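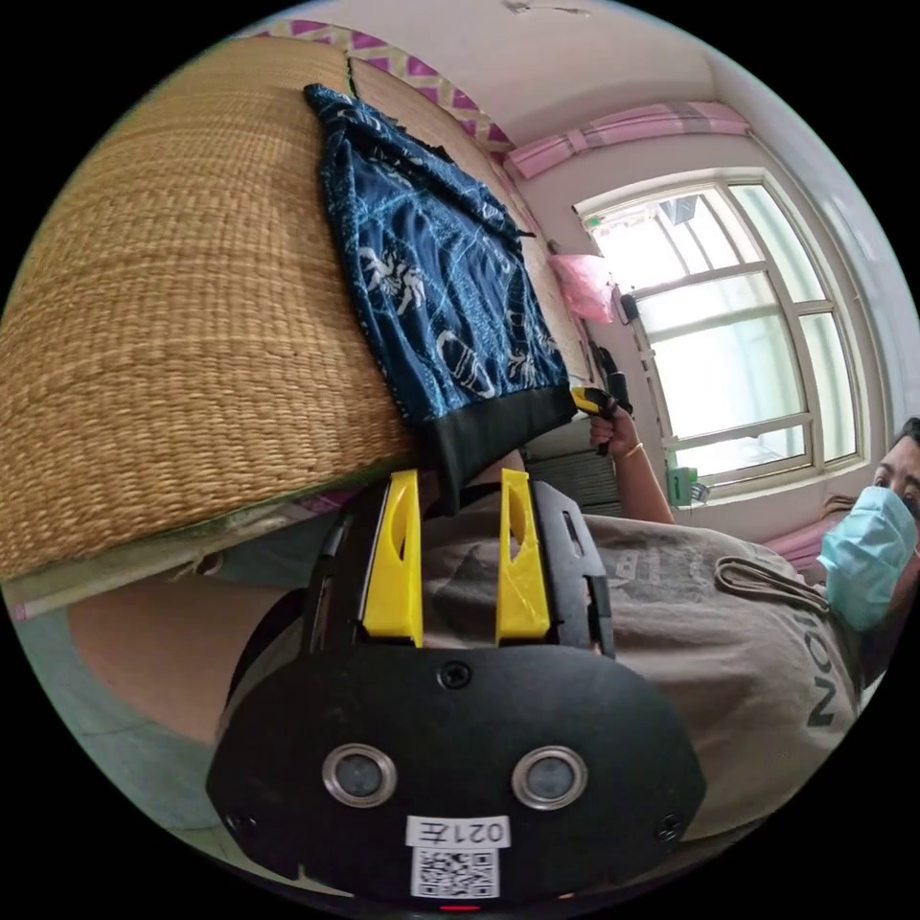
Greifer Nr. 021, Ausführung links, beim Arbeiten am Fenster.

Der zweite Anhang

Die Kursordnung des Projekts Nemis sah vor, dass jede Arbeitsgruppe ihre Vorführungen in einem bewohnten Raum aufzunehmen habe. Wer einen Roboter im Umgang mit Kleidung unterweisen wolle, so Paragraf 4, müsse die Handgriffe zunächst selbst ausführen, und zwar mit dem ausgegebenen Greifer und ohne Zuhilfenahme der freien Finger.

Anqi Feng hatte diesen Paragrafen unterschrieben. Sie hatte auch den ersten Anhang unterschrieben, der die Pflege der Geräte regelte. Der zweite Anhang lag seit Dezember in ihrer Mappe und trug die Überschrift »Abweichungen«. Er bestand aus einer leeren Tabelle.

Die Gruppe hatte 2582 Durchgänge abzuliefern. Bis zur Zwischenprüfung lagen 772 vor, die übrigen waren von Boyang Fang mit einem Terminplan versehen worden, der keine Mahlzeiten enthielt. Geübt wurde an einem dunkelblauen Kleidungsstück mit weißem Muster. Anheben, Ablegen, Ausrichten, Freigeben – so lautete die Reihenfolge im Heft, und so wurde sie laut mitgesprochen, bis Boyang Fang darum bat, künftig leise zu zählen. 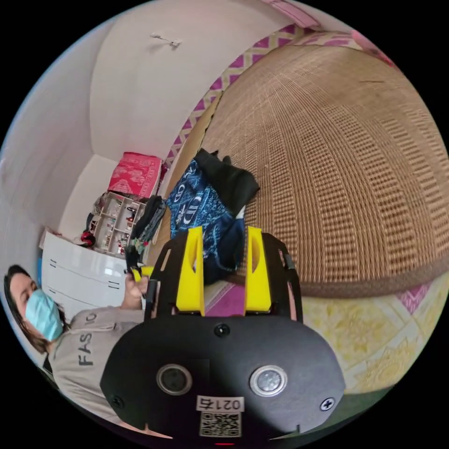

Warum wird der Greifer von Hand geführt und nicht gleich am Roboterarm befestigt?
Die Bewegungen eines Menschen lassen sich auf diese Weise rasch und in wechselnden Räumen aufzeichnen; der Arm erhält sie erst im zweiten Kursabschnitt als Lernmaterial.

Am Abend vor der Abgabe sichtete Anqi Feng die Aufzeichnungen. In etwa 90 Durchgängen fand sich eine Bewegung, die im Heft nicht vorgesehen war. Nach dem Ablegen kehrte der Greifer noch einmal zurück und strich mit den geschlossenen Fingern über den Stoff. Die Falte, um die es dabei gehen mochte, war für die Bewertung ohne Belang.

Sie erkannte die Bewegung. Ihre Großmutter hatte jedes Hemd auf diese Art verabschiedet, bevor es in den Schrank kam.

Boyang Fang empfahl, die betreffenden Durchgänge zu löschen und nachzuholen. Der Prüfungsausschuss unter Lanying Duan gelte als genau. Anqi Feng erbat sich Bedenkzeit, nahm den zweiten Anhang aus der Mappe und trug in die erste Zeile ein: »Nachstreichen. Nicht vorgeschrieben. Wird beibehalten.« Die Spalte »Begründung« ließ sie frei.

Die Vorführung fand am 2022-01-15 im Übungssaal von Skondar statt. Anwesend waren der Ausschuss, die Gruppe und Jianhua Shao, der den Roboterarm bediente. Der Arm hob das Kleidungsstück an, legte es ab, richtete es aus und gab es frei. Darauf verharrte er. Jianhua Shao hatte die Hand bereits am Schalter, als der Arm sich nochmals senkte und langsam über den Stoff fuhr.
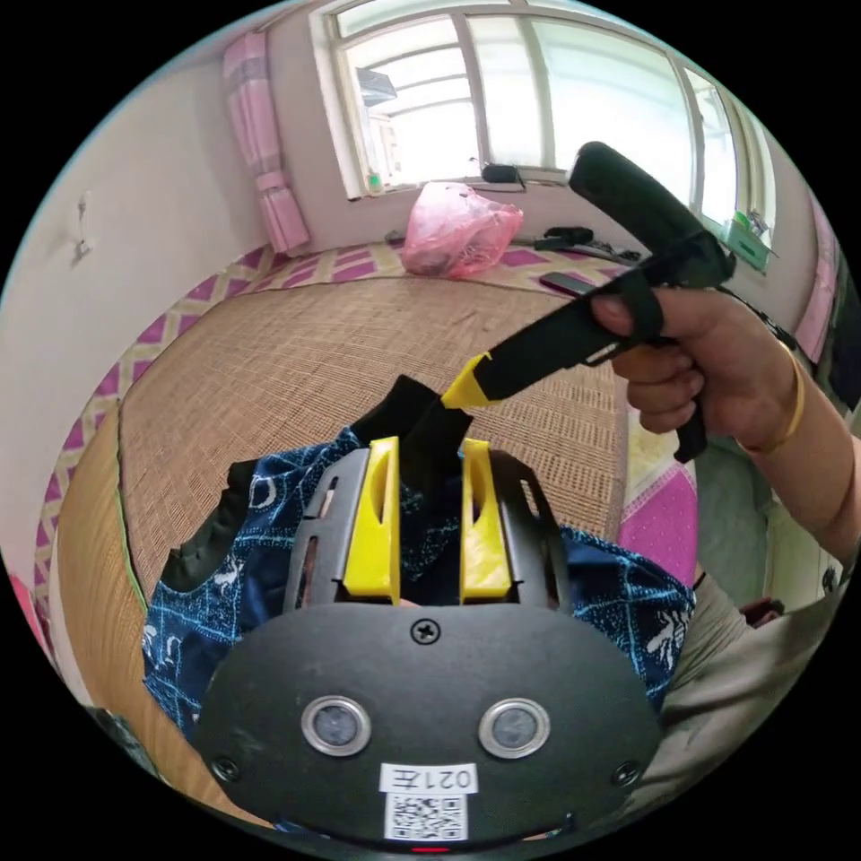

Darf ein Roboter im Kurs Bewegungen ausführen, die nicht im Übungsheft stehen?
Zulässig ist alles, was gefahrlos bleibt und im zweiten Anhang vermerkt wurde.

Lanying Duan ließ die Vorführung wiederholen. Der Arm strich abermals nach. Sie schlug die Mappe auf, las die eine ausgefüllte Zeile und fragte, wem die Angabe in der letzten Spalte fehle – der Gruppe oder dem Ausschuss.

»Der Gruppe«, sagte Anqi Feng.

»Dann reichen Sie sie nach«, sagte Lanying Duan und reichte ihr den Stift.

Anqi Feng schrieb den Vornamen ihrer Großmutter in die Spalte. Der Ausschuss nahm den Eintrag zur Kenntnis und rief die nächste Gruppe auf.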